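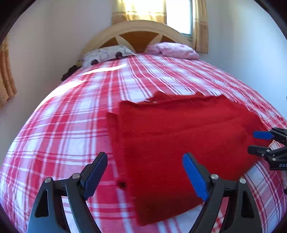
Vallovero 山谷步行笔记：路线、交通与住宿

打印本页 | 用电子邮件发送

Vallovero 位于山谷上段，海拔变化平缓，适合不打算携带攀登装备的步行者。本文记录的是从 Hirner 进谷、由 Lungu 出谷的走法，全程分 4 天完成。反方向也可以走，但最后一段的爬升会集中在下午，夏季日晒较强，我没有采用。

进谷交通

Hirner 火车站外有一条区间巴士线，淡季班次稀疏，末班车下午离站。车票在车上购买，司机只收现金，大面额纸币经常找不开。车程 60 分钟，前半段为省道，后半段为单车道山路，会车时需要倒车避让，容易晕车的人应坐前排。行李舱不大，硬壳箱不如背包好放。

巴士终点是 Vallovero 教堂下方的停车场。自驾者也只能停到此处，再往上的道路仅对居民开放。停车场按天计费，收费机不接受外国银行卡。

路线

第一天从教堂出发，沿河右岸上行，路面为碎石，坡度小。过第二座桥后有岔路，路标上的漆已经褪色，应走左侧。右侧那条通向废弃的采石场，没有出口。

第二天是全程最长的一段，累计爬升 300 米，分布在三个缓坡上。水源只有一处，在牧场围栏外的石槽边。我在九月走过时水量充足，七月是否断流不清楚，当地步道图上也没有标注。

第三天翻过山脊，进入 Lungu 一侧。此侧植被明显更密，步道常被蕨类遮住，长裤比短裤实用。雨后黏土路段很滑，登山杖的橡胶头应取下。手机信号在山脊以北中断，到达村口才恢复，离线地图须提前下载。

第四天下坡至 Lungu，膝盖负担较大。中途有一段与林业车道重合，伐木季节会临时封闭，公告贴在 Hirner 的游客中心，网站更新较慢，以公告为准。

住宿

沿线以家庭旅馆为主，房间不多，六月到九月需要预订，多数只接受电话预订。价格通常含早餐，不含晚餐；晚餐要在前一天告知。供暖按季节统一开启，五月和十月夜间偏冷，可以向店家多要一条毯子。热水由储水式热水器供应，晚到的人等待时间较长。

露营在谷内是禁止的，Lungu 村外有一处营地，设淋浴和洗衣池，洗衣池的水不可饮用。

装备

我的背包总重 10 公斤，其中相机和镜头占去的比例过高，下次会减掉一支镜头。睡袋没有用上。鞋用的是 Wullwood 的中帮款，鞋底在湿石板上的抓地力一般，在碎石和泥地上没有问题。换洗衣物带两套足够，旅馆的走廊和阳台一般可以晾晒。

现金

谷内没有取款机，最近的一台在 Hirner 火车站内。旅馆刷卡不稳定，食品店设有最低消费。建议按每晚房费加两餐的标准备足现金，回程车票另算。

尚未核实的部分：山脊西侧另有一条连接步道，地图上为虚线，居民的说法不一致。走过的读者可以在评论中补充路况和用时。

最后更新：十月

相关文章
Hirner 火车站转车与行李寄存
Lungu 营地使用记录
山区步道的离线地图格式比较
Wullwood 中帮鞋一季后的磨损情况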